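About Murneck

Murneck is a small company that helps sports clubs and leagues to understand their sponsorship contracts. We read the contracts, we compare them, and we explain to the club in plain words what it has sold and what it still owns. Most of our clients play in the lower divisions of baseball, volleyball and ice hockey, where the office often has one or two people and no lawyer.

The company was started by Nesma Tawfik and Geum-ok Byun. They met when both worked on the advertising side of a regional volleyball league. At that time the league had signed an agreement for the boards around the court, and a second agreement for the video stream of the same matches. The two sponsors were competitors, and each of them believed it was alone. It took 6 months to repair the situation, and one of the sponsors left anyway. Nesma and Geum-ok thought that many leagues must have the same problem in their drawers, and they began to offer their help in the evenings. Murneck became a full-time job for both of them in November of the following year.

What we do

Our main service is the contract review. The club sends us all its agreements with sponsors, broadcasters, ticket sellers and equipment suppliers. Within 30 days we return a written report. It shows which rights are given to whom, until which date, and where two agreements touch the same thing. We mark exclusivity clauses separately, as they cause most of the disputes we see.

We also prepare clubs for talks with a new sponsor. This is usually a meeting of 3 hours, by phone or in person, and afterwards the club receives a list of points to ask for and points to be careful with. We do not negotiate in the name of the club. Some clients have asked us for it, but we prefer to stay on the advising side.

For leagues we keep a rights calendar, which we call Prokix. All member clubs can look in it before they sign something new — for example, to check if the league has already promised the soft drink category to another company. Prokix is included in the yearly plan and can be bought separately.

How we charge

We charge a fixed price for each review, and you know it before we start. We never take a percentage of a sponsorship deal. We also do not accept money from sponsors, betting operators or agencies while we work for a club they have business with.

Where we work

Our office is on the second floor of the Bero building, above the Somboon restaurant. Visitors are welcome, but please write to us first, because we travel often during the season.
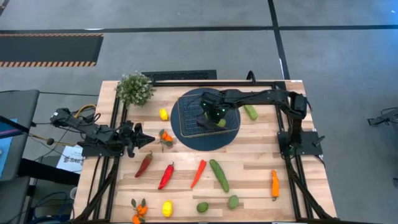

Robot arms and plastic produce on a butcher-block tabletop.

Working with us

We answer every message within 2 working days. Please tell us your sport, your league and how many agreements you have, and attach nothing confidential to the first message. We will send you our confidentiality form, and after it is signed by both sides you can upload the documents.

Page last updated: March 30, 2020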